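Equipment Planning Gallery: Hand-Held Grippers for Home Data Collection

Zuvham Office of Equipment Planning
September 30, 2024

The Zuvham household robotics program will replace its collection equipment in the coming budget year. The current request covers 60 hand-held grippers, with spare fingers, mounts and carrying cases, to be shared between the Ota and Smadi field teams. Bedding is the largest task group in the program's work plan and places particular demands on the equipment, and it has been given the most weight in the comparison of suppliers.

The gallery is provided for department heads and reviewers who will be asked to comment on the request. Readers who need the full specification should refer to the planning file kept by Rima Azar, equipment planning manager. 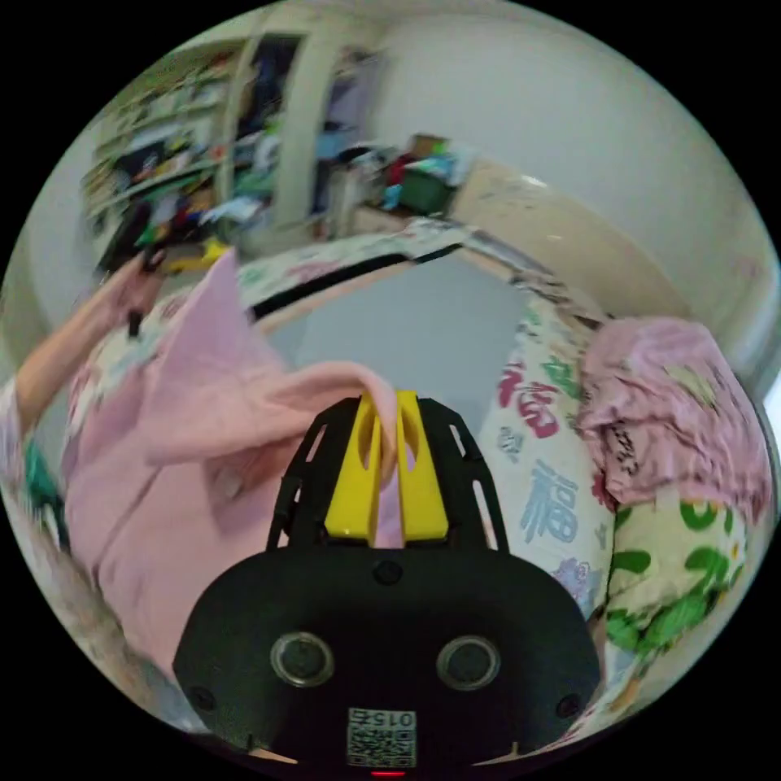 A fold of light pink fabric held between the yellow fingers. Grip on soft, bulky cloth is the first item in the supplier comparison.

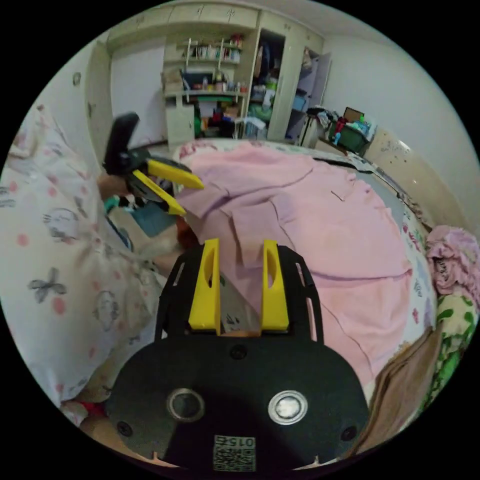
Two grippers in use at one bed, with the pink blanket spread across the middle. Bedding tasks are budgeted as two-handed work, and units are therefore requested in pairs.
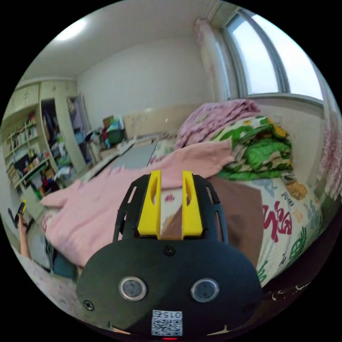
The pink blanket lying in folds across a bed in a furnished room, with a wardrobe and open shelving along the wall. Equipment for home use must be carried in and set up among the furniture already there.

Unit price and quantity

The quoted price from Lorkov is $429 per gripper, for a total of $25,740 before accessories. The quotation is valid for orders placed within the current budget cycle. A further $2,000 has been set aside for replacement fingers and fasteners. Fingers are treated as consumable parts and will be charged to the supplies line - they should not be entered in the equipment register.

Of the units requested, 5 pairs will be held in reserve at the main store. The remaining pairs will be divided between Ota and Smadi according to the number of home visits each team has scheduled. Departments that expect to borrow reserve pairs should say so in their comments, as no separate loan stock is planned.

Points still open

The July draft of the request assumed that each team would keep its own repair bench. Carys Ruddock, who oversees field operations, has asked that this be reconsidered. A single bench at the main store would cost less to equip, but pairs would be away from the field for longer. Both arrangements remain in the budget sheet, and the request will go forward with whichever one the two teams agree on.

Labeling also needs a decision. Every unit must carry a code that can be scanned without removing the gripper from its mount, and the number on the label must match the entry in the register. Lorkov can apply labels before delivery if a list of numbers is supplied with the order. Labeling by our own staff would allow the existing number series to continue, although it would add to the time needed for receiving.

Storage charges, insurance and staff training are outside this request and will be presented separately. Comments on quantities should be sent to Rima Azar, and comments on field schedules to Carys Ruddock.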